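Shared room, one table, too much stuff on it
Dorm & Shared Living > Small Spaces

bunkbelow
Hi all, long time reader, first time starting a thread. We have one long room with bunks down the left side and a single table, and that table does everything. It's where people eat, where the fruit goes, where the cleaning stuff lives, where everybody empties their pockets at night. I bought a nice cloth for it in July hoping we'd respect it more. We do not respect it more.

I have 11 days before two more people move in and I'd like to get this sorted. Budget is tiny. What would you keep on the table, and what would you move? And where to, because there's no closet.

tallmug
Pictures or it didn't happen :) Also how big is the table?

bunkbelow
Fair! Balcony door is at the far end, table's by the beds.
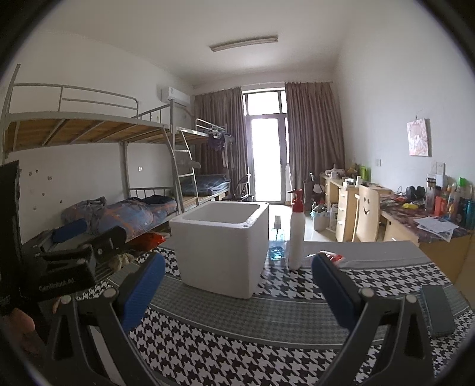
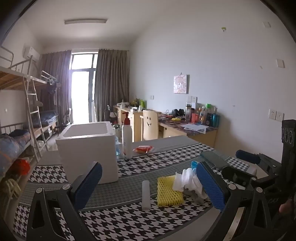

Foam box and the red-topped bottle are in both, the yellow fruit net is only in the second one.

tallmug
OK first of all I love that houndstooth cloth, it's doing a lot of work for that room. Second, lose the foam box! An open box on a table is a magnet. You put one thing in it, then somebody else drops a receipt in, and a month later you're digging for nail clippers under old tea bags. Ask me how I know.

quietkettle
Disagree with tallmug, I'd keep the box and make it the ONLY thing on the table. Everything small goes in, box goes under a bunk when you eat. We did that in a room for 5 people and it held up fine for a whole winter. The trick was that anything left in it after laundry night got thrown out, no arguments.

tallmug
No arguments?? In a room of five? I don't believe you.

quietkettle
Okay, some arguments.

pegboard_fan
The space under the lower bunks is your closet. You've already got a bag under the near one. Get two low crates with lids, the cheap kind, measure the gap BEFORE you buy (I didn't, they're on my balcony now). I'm using the Solero ones and they slide nicely on a hard floor. One crate per bunk, name on the lid.

And the fruit net can go in the trash, or save a few of them, they're great for wrapping glasses when somebody moves out.

bunkbelow
Ooh, I'd never have thought of saving the nets. My grandmother would be proud.

Quick question on the crates – do the lids hold up if someone steps on them getting down from the top bunk? There's a ladder but people get lazy.

pegboard_fan
Mine cracked when I knelt on one, so no. Push them all the way in.

marrowbone
Going to be the boring one here. Before you buy anything, look at the bed rails. You've got clothes hanging off the far bunk, and with two more people that's going to spread until you can't see the balcony door. I'd spend the money on a hanging rack first and worry about the table later. Balside has a folding one for 600 and it'll take a whole winter coat without tipping.

tallmug
Where does a rack go though? That room is narrow enough already.

marrowbone
By the balcony door. Or over the end of a bunk, they make ones that hook on.

bunkbelow
A hook-on one might work. I'm a bit scared of coats in somebody's face at 6 am but I'll measure tonight. Leaning toward quietkettle's box rule plus one crate per bunk, and the bottles get their own spot away from the food. I'll report back once the new people have had a chance to wreck it!

quietkettle
Team box! Put a lid on it and even tallmug might come around.

tallmug
I will not.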